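Ask me whether a machine can do the chores yet and I'll ask you which chores, and how tidy the room was to begin with.

I spent 2 years at Pullovari, where we folded and bagged jumpers. The firm bought a folding machine from Barrera. It managed 400 an hour and never complained. It also stopped dead whenever a sleeve was inside out, and a person had to stand beside it turning sleeves. That person was me.

So I look at the small jobs, the ones done without thinking. Putting glass tubes back in a rack is a good one. It's washing up, more or less — pick up a thing, turn it the right way, put it where it lives.
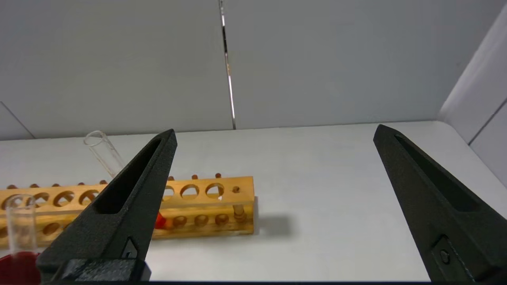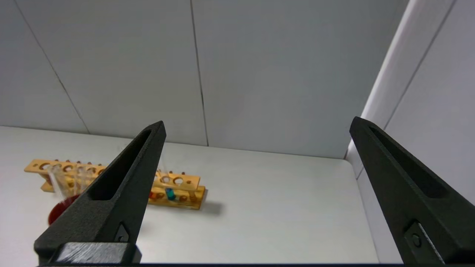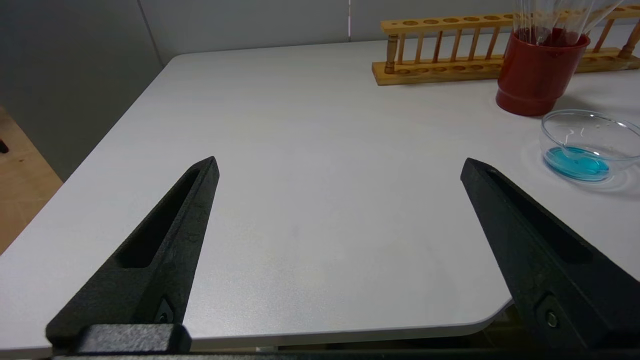
Tubes, a rack and two black fingers, in all three.

A child of six could do this job, and might break one. For a machine it is hard going. Clear glass is difficult for a camera to pick out. A hole is only a little wider than the tube that goes in it, and if you come in at a slant you have to feel your way straight. We do that with our fingertips. Two stiff fingers have much less to go on.

My old supervisor, Visitación Aguirre, thinks I'm too gloomy. She says a slow machine that works all night still gets the racks filled, and she has a point. I'd accept slow. What I wouldn't accept yet is leaving it alone with the good glasses, or with a drawer it hasn't met before.

My answer for now is that machines can do a chore, in one place, with things they've been set up for. A house isn't like that. Mine has a cat, odd mugs and a cupboard door that sticks. I'd pay for help with the mugs tomorrow. I wouldn't pay 1,000 pounds for something I had to stand next to, turning the sleeves.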